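02/09/2020

# Tirside opens desktop refurbishment bench to community organisations

Tirside has confirmed the opening of a dedicated bench for the refurbishment of used desktop computers, established in partnership with the parts supplier Zollholm. Schools, libraries and neighbourhood centres may now apply to have machines assessed, repaired and returned to service.

The bench will accept up to 20 computers in each intake. Every machine is opened, cleaned and inspected at component level before a decision is made on repair or dismantling. Processors and memory are graded separately from the case, so that sound parts from a computer beyond repair can be catalogued for later use.

Work is carried out on a slotted aluminium surface. Small parts are held in moulded trays with raised walls, which keep each item in a known position between removal and grading. 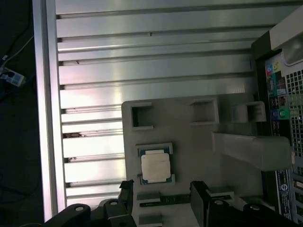

*A processor seated in its recess in the grey parts tray, next to the rear of a computer tower.*

"A processor is a small item and easily damaged once it has left its socket," said Faustino Arriaga, Program Manager at Tirside. "We have asked that every one removed at this bench go directly into a fitted recess and stay there until it has been examined. The same discipline applies to memory."

Towers are laid on their side for internal work, with the side panel taken off to give access to the motherboard, expansion slots, power supply and drives. Under the procedure adopted by Tirside, old thermal paste is cleaned away before any processor is refitted, and fresh compound is applied. Storage drives are erased or destroyed according to the written instructions of the donating organisation.

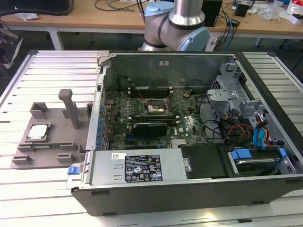

## Intake and eligibility

Applications are open to not-for-profit organisations and public institutions within the Tirside service area. Each applicant may submit a minimum of four desktop computers. Machines must be capable of running a 64-bit operating system, and should be delivered without monitors, keyboards or power cords.

Assessment is expected to take roughly six weeks from delivery. Applicants will receive a written report for each machine, listing the parts retained, replaced or removed.

Collection will be coordinated by Skornum, and unusable metal and plastics will be forwarded to Makowska for recycling. The first intake closes at the end of September.

## Enquiries

Media and application enquiries should be directed to the office of Faustino Arriaga, Program Manager, Tirside.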